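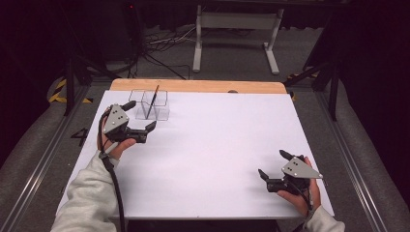

Kwame Arthur

Notes for my talk to the Dunstan film club, Dec 1, 2018

Good evening, everybody, and thank you for coming out. I see a lot of faces from last February, which makes me very happy, and I promise to leave more time for the coffee.

Tonight I want to talk about supporting actors, the people who come in for two scenes and stay in your head for years. My own favorite is Kwabena Issahaku. (Pause. Ask who has seen Salcombe. Wait for hands.)

For those who haven't, Salcombe is a small picture about a ferry town. Issahaku plays the ticket clerk. He has four scenes, and in one of them all he does is fold a newspaper while the lead begs for a loan. I have watched that scene more times than my wife would like me to admit, and I still couldn't tell you when the clerk makes up his mind.

He came to movies late. Before that he was on the stage, mostly in touring comedies, playing to 300 people on a good night, and I think you can hear it in his voice — he never rushes the end of a sentence.

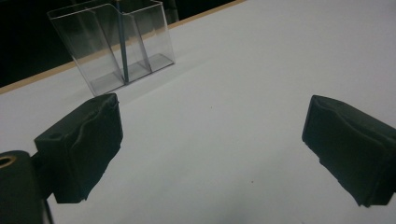 Clear plastic organizer on a white tabletop.

Now, Delex. This was the big one, the space picture, and a lot of his fans were cross with him for taking it. I was a little cross myself! But go back and look at the docking scene. Everyone around him is shouting, and he brings his voice down so far that you lean toward the screen. (Play clip, 2 minutes. Lights down first this time.)

After the clip, ask: who were you watching? Let them talk. Don't jump in.

Then on to Clokport, his only leading part so far. I'll be frank that I like it less than the others. He is wonderful in the kitchen scenes with the daughter, but the script gives him speeches, and he is a man who does better with a look and a coat to button.

If there's time, tell the story about driving to the next county to see it and finding the theater closed. If not, go straight to questions, and remember to thank the projection booth.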